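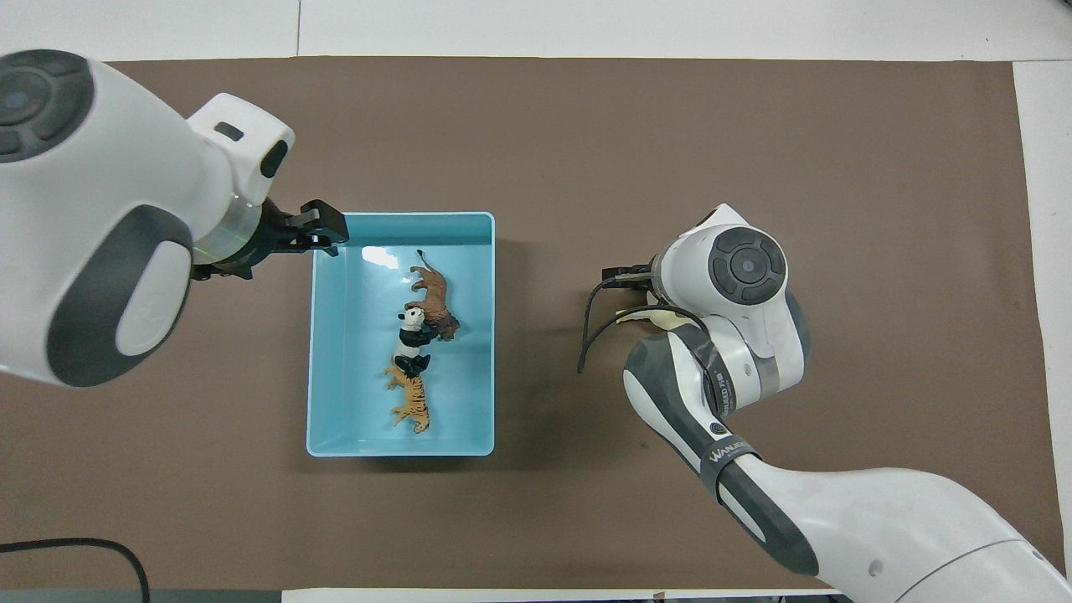

Two-arm planner, part 6: sharing the tray

28 Sep 2021

Most of August went on one bug. With both arms given their own goals, Tilto would plan each path without a fault and then stop dead at run time, each arm waiting for the other to clear the tray. The logs said "goal blocked" and little else.

The cause was the lock. I had put a single lock on the whole volume over the tray, taken at the start of the approach and let go after the retreat. Hernán Lozano read the code and pointed out that an arm could ask for it while still holding its pick zone. Two arms doing that in the opposite order will wait for ever.

The fix has two parts. Zones are now always taken in a fixed order, and the tray lock is taken at a hover point outside the rim. If the lock is not free within 200 ms, the arm holds its pose and asks for a new path. 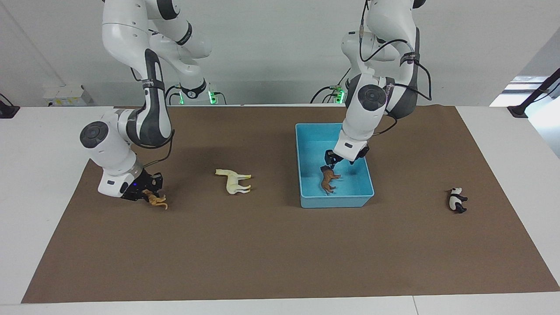 Grasp choice now depends on who has the lock. The scorer used to rank every toy on the table by distance to the nearer gripper, so both arms often picked the same one. It now runs once per arm and takes out anything inside a held zone. With the left arm down in the blue tray at the brown horse, that horse drops off the right arm's list, while the panda out on the paper stays on it with a high reach cost. The toy already in the right gripper is treated as part of that arm for collision checks.

Still open: the padding on the held toy is a fixed 16 mm, too much for small figures. Lucrezia Amato has a branch that fits it from the depth mask. I'll merge that once the replay tests pass.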